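Ticket 1707: left hand loses fruit on transfer to plate
Site: Fultport bench
Raised by: Arwel Powell
Status: Open
Opened: Jul 16, 2025

Problem
Edwards say their hand grips "any household object" out of the box. On our bench it dropped the starfruit in 7 of 23 transfers. The black gripper on the right arm, same table, same plate, same controller, dropped it twice. I'd like to know what they tested on.

Tried so far
1. Recalibrated the fingers. No change.
2. Lowered closing speed as Edwards support suggested. Drops went from 7 to 6 over another 23 runs. I wouldn't call that a fix.
3. Swapped controllers between arms. The fault stayed with the hand, so please stop blaming the controller.
4. Updated firmware. The release note promises "improved grasp confidence". The confidence figure did go up. The drops didn't go down.

Reply from Edwards support
"Please confirm the object is within the recommended range and send a picture of the grasp."

My answer
It is within range, I checked the sheet twice. Grasp attached: upper finger over the top of the fruit, lower one underneath, fruit just reaching the rim of the plate. 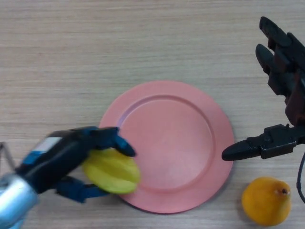
The pear gives far less trouble, which makes me think the fingertips can't settle on a ridge. Support think it's lighting. I have moved the lamp to keep them happy and expect nothing from it.

Next
Softer fingertips requested from Illham, 17 runs with each set. If the drops carry on I'll recommend we keep the black gripper on both arms and send the hand back to Rornstead.

Waiting on: Illham, for the tips.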